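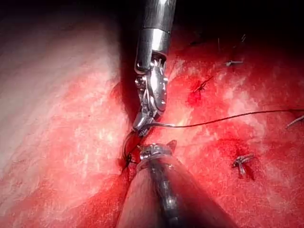 1/ Suturing dataset, August status

Posting the state of the Fendside set before we freeze it. 3051 clips in, each one a single needle pass or a single knot, wrist view plus joint states from both arms. Notes follow, mostly on what went wrong with the labels.

2/ Unit of collection

We started with whole suture lines as one episode. Too long. The policy learned the first throw well and drifted after that. Everything is now cut at the point where one instrument hands the thread to the other, or where a knot is set down. Shorter clips, more of them, and the start state varies a lot more.

3/ Start state

A clip can begin with a clean surface or with several tied stitches already in view. In the attached one there are four, short tails and all. Those matter. An early checkpoint trained on mostly clean starts would reach for an old knot when the working thread left its view. We now sample start states so that late-in-the-line clips are not swamped by early ones.

4/ Thread labels

Dark thread over bright red tissue is the easy case. The long run from the jaw tips to the right side can be traced by hand in one go. The loop near the puncture is the hard part: it is dark and glossy and sits next to blood of nearly the same value. Annotators disagreed there more than anywhere else. Rule since revision 6: label the loop as its own segment, with its own confidence field, and do not join it to the free strand unless you can follow it the whole way.

5/ Old knots vs. working thread

Tied stitches get a separate class. Cut tails belong to the stitch. Faint light strands near the top of the view get "uncertain" unless they clearly end in a knot. We had people guessing and the guesses were not consistent, so "uncertain" is now a valid answer and is masked out of the loss.

6/ Highlights

Polished shafts blow out under the scope light. The first tip detector, from Siltano, kept putting its keypoint on the bright streak along the shaft. We did not fix this with exposure. Turning the light down lost the folds, and depth is already poor in there. We added 1123 clips with strong glare and labeled the jaw tips by hand.

7/ Near contact

When the two tips almost touch, the segmenter merges the tools into one blob. Per-arm masks from kinematics help, but the calibration has to be fresh. Jarmila Vlček wrote the check that reprojects both tips before each session and refuses to record if the error is over threshold. It is annoying at 7 in the morning. Leave it on.

8/ Foreground blur

The lower tool can be much closer to the lens and soft in focus for most of its length. Label the full visible outline anyway. Do not stop the mask where the focus goes. We had to redo a batch from Gilmartin over this.

9/ Failures

We keep them. Dropped thread, missed regrasp, tip pressed too far into the surface. Each gets an outcome code and the time of the first error, set by a second reviewer who did not run the session. Failed clips are not used for cloning. They go to the value head and to the stop classifier.

10/ What is still thin

Left-side pulls. Nearly everyone draws the free strand out to the right, so the policy does too, even when the fold makes that a bad idea. Also pale tissue: most needle passes sit on or near the red side, and contact estimates on the washed-out area are poor. Next block of sessions is only those two.

11/ Format

Stedard container, version pinned. Video, joint states, gripper angle, pedal events, masks at the keyframes only. If your loader expects a mask per frame it will fail without a message. Interpolating them is on you for now.

12/ Freeze

Target is 3253 clips. After that only label fixes go in, no new recordings. If you have corrections on the loop segments, send clip IDs and the keyframe index. Screenshots alone can't be matched back.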